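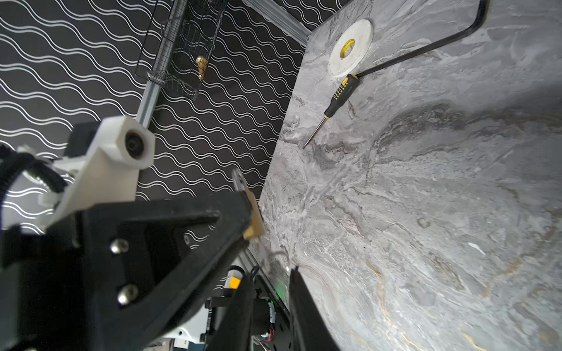 The working surface: small tools, hard tops and where things get put down

A screwdriver set down on a bench is out of use until someone finds it again. The interval is short, and most workshops never measure it. Tiruwork Wubshet did, for the better part of July, at the small repair shop that carries her family name. She logged 200 interruptions in which work stopped because a hand went out for a tool and came back without one.

In 183 of them the tool was already on the bench. It was under a cloth, behind a part, or lying on a surface that made it hard to see.

The last category interested her most. Wubshet repairs locks, latches and small cabinet hardware, and her stock in trade is gray, silver or brass. Patterned tops are popular with customers who are fitting out a hobby room, and she is often asked whether they work. Her answer depends on what will be laid on them.

A gray marble pattern has light veins, dark veins and a wide range of tones between. A black and yellow screwdriver handle stands out against all of them. So does the yellow core of a tape roll. The driver's shaft is a different matter, being thin and close in tone to the veining. A user looking for the handle will find the tool at once. A user looking for a loose bit or a steel pin may pass over it twice.

Gloss adds a second difficulty. A polished top returns a bright patch under an overhead lamp, and the patch moves as the user moves. Small silver parts lying near it lose their outline. Bezawit Moges, who fits out workrooms under the name Andico, lowers the lamp and shifts it to the side opposite the user's working hand. The reflection remains, but it falls away from the area where parts are handled. She prefers a matte top for new work and does not recommend replacing a glossy one that is otherwise sound.

Keys are the usual casualty. A small key is flat, light and reflective, and it casts little shadow when it rests on a hard surface. A padlock has height and a solid block of color, and the eye goes to it first. Wubshet's rule is that a key and its lock are put down as a pair, within a hand's width, with the key on a ring. The ring lifts one end of the key slightly and gives the fingers something to catch. Picking a bare key off polished stone usually means sliding it to the edge. 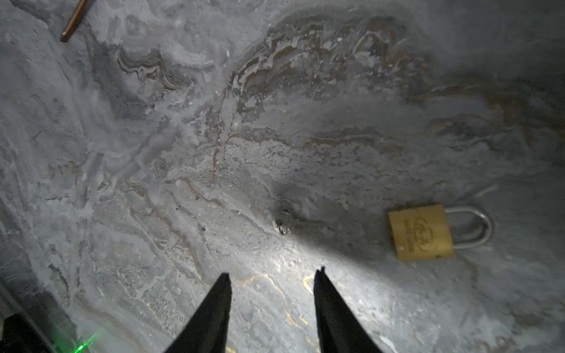 Key on a split ring, with a brass padlock alongside. The brass reads clearly against gray; the key is closer to the stone in tone.

Aiman Simanjuntak, who designs storage for the bench maker Brarell, approaches the same problem from above. He argues that the top should hold only the current job and that everything else should hang. Wire mesh is his preferred material for this. The contents of a mesh basket can be checked from a seated position, dust falls through, and a hook can be added at any point on the grid. Mesh is a poor choice for anything smaller than its openings, and screws and pins need a lidded tin.

Cables deserve more attention than they receive. A thin black cable left across a top will drift toward the tools, and lifting a driver by the handle can bring a loop of cable with it. Simanjuntak routes cables along the rear edge and brings them forward only at the point of use. Two clips are enough for most benches.

Tape is stored flat or on a peg. Flat is adequate if the roll is in daily use. On its edge it will roll, and a hard smooth top offers nothing to stop it.

Wubshet changed 4 things after reading back her log. Drivers now lie parallel to the front edge with the handles to the right. Keys go on rings when they arrive. The lamp was moved. A square of dark green felt, bought from the Vokesum catalog, sits in the middle of the bench for parts under 20 mm or so, and is shaken out at the end of the day.

She has not repeated the count. Her next log will cover springs, which leave the bench altogether.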